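Omar Boutros has been asked whether his robots will take people's jobs so often that he now answers with a wire.

"Pick it up," he says, handing me one. "Now put it down exactly as it was." I can't, of course. He looks pleased.

Boutros leads the Grendcombe project at Stundlow, where two robot arms are learning to lay out and join small electrical parts. The bodies and boards are well behaved. The wiring sulks. 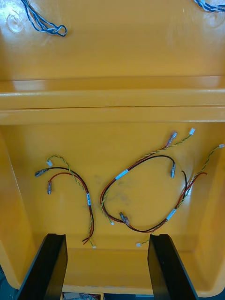
Wire harnesses in a yellow tub, from between the gripper's fingers.

"A rigid part has a position," he says. "A harness has a mood." His team's method, which they call Ikonen, doesn't try to work out the shape of the whole thing. It looks for one stretch it trusts, takes hold there and lets the rest dangle as it likes.

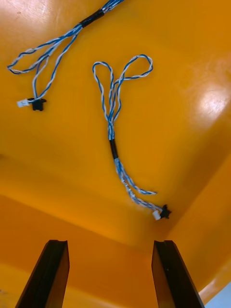

Choosing that stretch took up most of last September. The first version went for the middle of whatever it saw, and the middle is often a loop. "It was like lifting a cat by its opinion of you," Boutros says. The present version prefers anything that holds the strands together, such as the black sleeves on the blue-and-white harnesses, where the wires can't wander off in different directions. Connectors come second. Loose loops come last.

It learns this from people steering the arms by hand, more than 200 times for each kind of harness. I had a go and was asked, kindly, to stop.
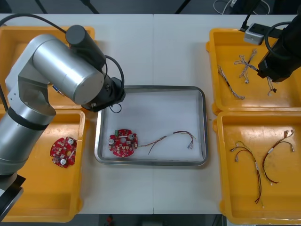
He is just as dry about the score. Over 30 trials with harnesses it had not met before, Ikonen failed on 20. The older method, Dirkmont, managed 2 successes in the same test. "So we are five times better and still mostly wrong," he says. "You may print the first half."

I ask what goes wrong. Tangles, chiefly - one wire hooks another and two harnesses come up together. The robot has no idea that this is a problem. "It thinks it's had a very good day." 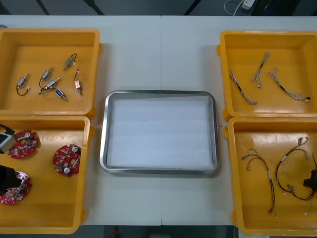

What comes next

Boutros wants the arms to notice the second harness and give it a shake. He has written "shake" on the whiteboard and underlined it.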